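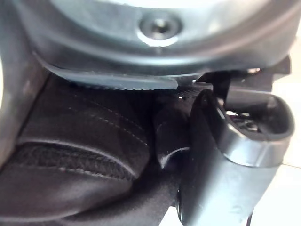

Reading time: 2 min

Week 2 handout: Fasteners, or why your chair wobbles

Okay, so last week I went on way too long about glue and we never got to screws. Let's fix that. Bring this sheet to class, I'll be pointing at it a lot.

A screw doesn't really hold things together by filling a hole. It's a clamp! When you turn it, the shank stretches a tiny bit, and that stretch pulls the two parts against each other. We call that preload, and I will keep saying the word until you're sick of it. Most loose joints I get handed were never tight enough to begin with, or they sat on something soft that slowly squashed flat.

Heads. A countersunk head has a cone underneath and sits flush. A cap head has a flat underside and wants a flat seat, so designers often sink it in a round pocket (a counterbore) to keep it from catching on sleeves. Please don't put a cone head in a flat-bottomed pocket. The Plukeck stool we took apart had exactly that, and the plastic had split all the way round.

Drives. Slotted ones slip, cross ones push your driver back out if you lean on them badly, and socket ones are lovely until dust packs the hole. Clean it out first. I use a toothpick.

Threads in plastic. You get maybe a few good assemblies before the threads strip, so if a cover has to come off often, use a brass insert. When you put a screw back, turn it backward gently until you feel it drop, then go forward. You'll reuse the old thread that way and won't cut a new one across it.

For the lab: each pair gets 25 screws from the Rimance tray. Sort them by head, then by thread, and write down which ones you argued over. Clelitz drivers are in the left drawer, and the Bergmann set stays on the wall unless you ask me.

Reading for next time is the washers chapter. It's short, and yes, it will be on the January quiz.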